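Heson, Flavby office
Joint working group on automated review
Minutes of the May meeting

Held in the upstairs meeting room, 10.00 to 11.45

Present: Teófilo Rivadeneyra (operations, chair); two staff representatives for the review desk; one staff representative for the Ullside kitchen crew; training lead; HR adviser; systems lead (by phone from Ullside for items 1 to 5)

Minutes taken by the office administrator.

Apologies: finance manager; second staff representative for Ullside.

1. Minutes of the last meeting

Agreed with one correction. Item 4 should say that night cover at Ullside was "under discussion", as no decision had been made. The chair will send out the corrected copy.

2. Matters arising

Monitors for the review desk. Four have arrived and are in use. The rest are on back order. The desk reps asked that the new screens be shared by rota until then and this was agreed.

Lockers at Ullside. Still not fixed. The Ullside rep said this had been raised at every meeting she had been to. Chair to ring the landlord himself.

Job titles. Held over to item 6.

3. Progress of the trial

The systems lead reported. The trial of the Mujić checker has now run for seven weeks. In that time the arm's practice runs have been done in the simulated kitchen and not in the built one at Ullside, apart from the runs kept back for comparison.

Runs logged: 2599. Of these, the checker passed most without a person looking at them and sent 292 to the review desk.

The desk reps asked how many of the passed runs had been looked at by anyone afterwards. The systems lead said a sample is pulled at the end of each shift but the size of the sample has varied depending on how busy the desk was. He accepted that this was not good enough for a trial. It was agreed the sample should be a fixed share of each shift's passed runs, set in advance, and that if the desk cannot get through it the shortfall is written down and not carried over.

The chair asked that the report to the directors should not give the number of flagged runs as a saving in hours. Some flagged runs take a minute to clear and some take half the morning, and nobody has timed them. The systems lead will add a start and finish time to the review form.

4. Feedback from the review desk

The desk reps had collected comments from all seven reviewers. Main points:

4.1 The work is quieter and there is less typing. Most of the desk prefer it to the old method of going through every run from start to finish.

4.2 It is also more tiring than expected. Under the old method a reviewer would see a long stretch of ordinary runs with an awkward one now and then. Now every run that comes through is awkward. Two people have reported headaches by mid-afternoon. The HR adviser asked that these be entered on the usual form, and said a screen break of ten minutes in the hour could begin straight away without waiting for a policy. Agreed.

4.3 The wrist view causes the most arguments. Reviewers have to say where the fingers are in relation to the item and the edge of the counter, and the lighting in the simulated kitchen makes this slow work. The flip clock runs were brought as the case in point. The clock is small and black, the fingers are black, and a large grey shadow lies on the counter between the two with hard, jagged edges. One reviewer had marked the edge of the shadow as the edge of an object on three forms before a colleague spotted it. With the gripper wide open it is also hard to judge how far off the clock is.

4.4 The desk asked whether the light could be softened. The systems lead said it could, but real kitchens have hard shadows too, and the arm will have to work in them. He would sooner keep the lighting varied and give the reviewers a second view to check against. The reps said they had no objection as long as the second view opens on the same screen. At present it has to be fetched from another folder.

4.5 Wording of the form. "Item clear of fingers" is being read in two ways. Some people tick it when the item is not touching, others only when there is a good gap. Training lead to rewrite, with a wrist view printed beside the question. The one below was passed round and will be used.
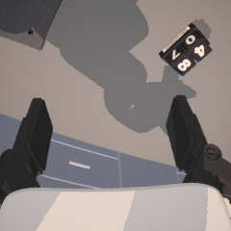
5. Feedback from the Ullside kitchen crew

5.1 The Ullside rep said the crew wanted it minuted that they were told of the move to simulated runs after the desk was. Several of them heard it from the desk. The chair apologised for this and said it should have been done on the same morning.

5.2 The crew's work up to now has been putting the built kitchen back in order between runs: items on the counter to the layout sheet, drawers shut, floor clear, arm back to its start position. With most runs moved over, there is a lot less of this. On some shifts the crew have finished by eleven. Hours have not been cut during the trial and the chair confirmed they will not be.

5.3 The rep asked what happens after the trial. The chair said he did not have an answer that he could put his name to. The comparison runs in the built kitchen will go on for at least as long as the contract does. Beyond that there is new work in setting up layouts for the simulated kitchen, and he would like the crew to have first call on it. The rep asked for "would like" to be made firmer. After some discussion it was agreed to minute that layout posts will be offered to the Ullside crew before they are advertised anywhere else.

5.4 Two of the crew have already tried laying out counters on the systems lead's machine. He said they were quicker at spotting a silly layout than his own people. One had asked why items were always put down so neatly, when in a kitchen people leave things any old way. Some untidy layouts have been added as a result.

5.5 The rep said not everyone wants a desk job. At least one member of the crew took the Ullside post to get away from a screen. HR adviser to hold one-to-one talks, at Ullside and in work time, and not by questionnaire.

5.6 Wide view. The crew had been asked to comment on the view from high up over the table, as this is nearest to what they see from the gallery at Ullside. Their comments:

-- Good for seeing the whole arm and whether the elbow has room.

-- Good for seeing whether anything has been left lying about on the table or the worktop. The cup on the worktop was spotted at once.

-- Not much use for the item itself. In the run shown at the meeting there is something very small and dark on the table just under the gripper and none of us could say what it was, including the systems lead.

-- The shadow of the arm on the table is helpful to some and muddling to others.

It was agreed that the wide view should be the second view asked for in 4.4, and that reviewers should not be asked to name an item from it.
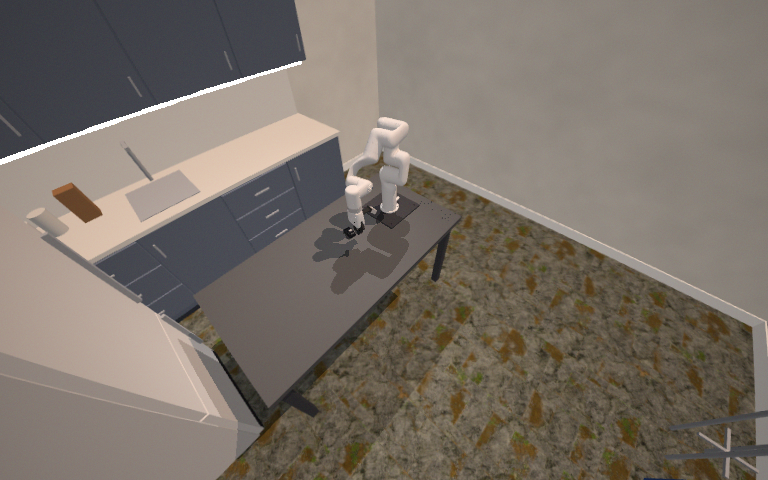

Wide view of the simulated kitchen, with the arm over the table.

The systems lead left the call at this point.

6. Job titles and grades

The HR adviser had circulated a draft. It proposes "run reviewer" for the desk and "layout technician" for the new posts. "Kitchen assistant" would stay for those who remain on the built kitchen.

The desk reps said the title mattered less to them than the grade. Reviewers are now asked to decide whether the checker was right, and under the old arrangement that decision went to a supervisor. In their view this is work at the next grade up. The HR adviser said she could see the argument and it would have to go through regrading in the normal way. The reps asked for a date. None could be given today, but the paperwork will be with them before the next meeting.

The chair asked whether a reviewer who overrules the checker is covered if the overruling is later found to be wrong. The HR adviser said yes, the same as for any honest decision at work, and that this should be in writing. She will draft a paragraph. The reps said people on the desk were in fact agreeing with the checker when they were not sure, so as not to stick out, and that a line in writing would help.

There was also a question about whether the number of overrulings is being kept against each reviewer's name. The chair said that the system records who filled in the form, as it always has. He does not get a table by name, has not asked for one and will not use one for appraisals. The reps asked that this be minuted in those words.

7. Training

The training lead has run two half-day sessions at Flavby. A third will be held at Ullside and will cover layouts as well as review. She asked for travel to be arranged so that Flavby staff can attend if they missed theirs.

She would like each new reviewer to spend one shift in the built kitchen before starting on the desk. People who have stood next to the arm are better at judging the wrist view -- this was her impression from the two sessions and she has no figures for it. Agreed in principle. The Ullside rep said the crew would be glad to have them provided they bring proper shoes.

8. Any other business

Canteen at Ullside closes at two, which is before the break on the late shift. Chair to ask about a later sitting or a vending machine.

The desk asked for blinds on the window side. Quote to be obtained.

9. Actions

Corrected minutes to be sent out: chair
Lockers, and canteen times: chair
Fixed sample of passed runs, start and finish times on the form, second view on the same screen: systems lead
Rewording of "item clear of fingers": training lead
One-to-one talks at Ullside: HR adviser
Regrading papers and paragraph on overruling: HR adviser
Ten-minute screen breaks: desk reps to draw up rota, to start at once
Travel for the third training session, quote for blinds: office administrator

Next meeting to be held at Ullside, same time. Staff reps to send items to the office a week before.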